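Chapter 4
Wood as a Material

Timber moves. A board takes in moisture from damp air and swells, mostly across the grain, then shrinks as the air dries.
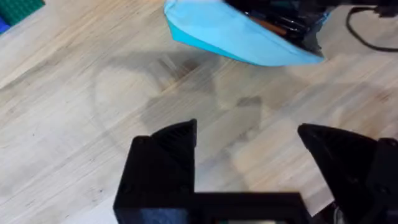

Fig. 4.2 Grain and faint knots in a pale wooden surface.

Wide tops are often made by joining narrower planks edge to edge. 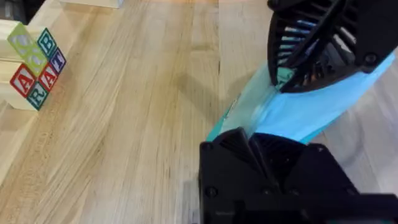
Glue alone will hold a well-planed joint. Leave it clamped overnight and scrape off the excess in the morning.
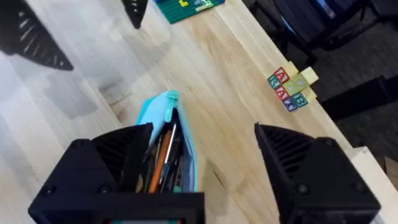
Wooden tabletop of long joined planks

In this chapter you will measure a board 50 mm wide in June and again in winter.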